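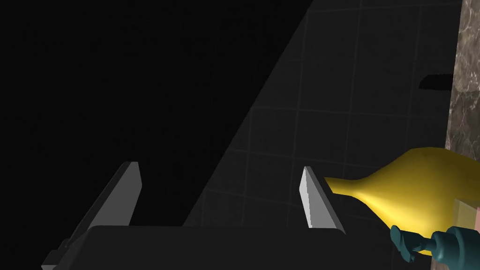

Can I put a different graphics card in a Curndale 30 laptop, or am I stuck with the one it came with? I picked mine up used in September and I love it, keyboard included, but it's starting to struggle with the stuff I do in the evenings, mostly 3D rendering. Plain shapes are fine, but as soon as I turn on soft shadows the fan goes wild and the preview slows to a slideshow. The seller told me the card "slots right out." I've had the bottom cover off twice and I can't see anything that looks like a slot. There's a big copper heat pipe going across everything and I didn't want to pull it up without asking first.

Other things that may matter: it's running the operating system it shipped with, I have the original charger, and I've already got a bigger solid state drive in there (that part was easy, and so much fun!). I'm happy to take things apart. I'd just like to know if there's any point before I scrape off the thermal paste.

Posted December 14, 2018

stonebridge_pc
Great machine, I've had two of them! Sadly the seller was wrong about this one, or was thinking of the larger model. On the Curndale 30 the graphics chip is soldered to the main board. Under that heat pipe you'll find the processor on one side and the graphics chip on the other, both bare on the board, with the video memory chips sitting close by. No connector, no removable module, nothing to swap. The larger Curndale 50 did have a module on its own little board held down with screws, and people did upgrade those, so I can see where the mixup comes from.

But please don't give up on it, there's a lot you can still do! I'd go in this order:

Clean the fans and replace the thermal paste. You said yours is used, so the paste may well be the factory stuff, and by now that dries out like old toothpaste. On my first one the graphics chip was hitting its limit and slowing itself down all the time. After a cleaning it ran at full speed again and I honestly thought I'd bought a new laptop. Unplug the charger and disconnect the battery first. The heat pipe screws are numbered, so loosen them a little at a time, highest number first, and go in number order when you tighten them back up. The thermal pads over the memory chips tear easily. Have some spare pad material on hand before you start, and match the thickness of the old ones.

Check the power setting. There's a switch in the Curndale control panel that says "Quiet" or "Full," and it goes back to Quiet after every BIOS update. I lost a whole weekend to that once.

Make sure your program is using the right graphics chip. The 30 has two, the slow one built into the processor and the fast one. Some programs grab the slow one by default. You can set it per program in the graphics driver panel, under 3D settings.

Look at your memory too. If it has only one stick in it, adding a matching second one is cheap and takes five minutes. It won't make the graphics chip any faster, but big scenes eat memory and once the laptop starts swapping to disk, everything crawls.

Let us know what temperatures you get before and after, I love seeing those numbers. If you see it sitting at 72 degrees C under load after the cleaning, you're in very good shape.

elkhound
cant be done, soldered. get a desktop

paperlantern
Agreeing with the first answer on the card, and I want to add the option that worked for me: an external graphics box! I have the Wouters dock, the older one, plugged into the port on the left side next to the headphone jack, with an ordinary desktop card inside. It's big and kind of ugly and it has completely changed what I can do with this laptop.

Some things to know before you go shopping. Not every Curndale 30 has the right port. Look for the small lightning bolt printed next to it. The early ones have a port with the same shape and no bolt, and those will charge your phone and do nothing at all for graphics. Mine needed a BIOS update before the dock showed up, and I had to turn on an option called "External device support" on the second page of the BIOS settings. Boot with the dock already plugged in and switched on the first time.

You'll get the most out of it with a monitor connected straight to the card in the box. If you send the picture back to the laptop's own screen you lose a fair bit of speed, because it's all sharing the one cable. For rendering still pictures that matters a lot less than for games, so you may be fine either way.

Also, the fan in the Wouters dock is loud out of the box. I swapped mine for a Stonudum fan and it's lovely now. The plug is a standard one, just watch which way the arrow on the fan points.

If you're anywhere near Elport, the repair shop by the station has one of these docks set up on the counter and they let me bring my laptop in and try it before I bought anything. Call ahead though, they close early in winter.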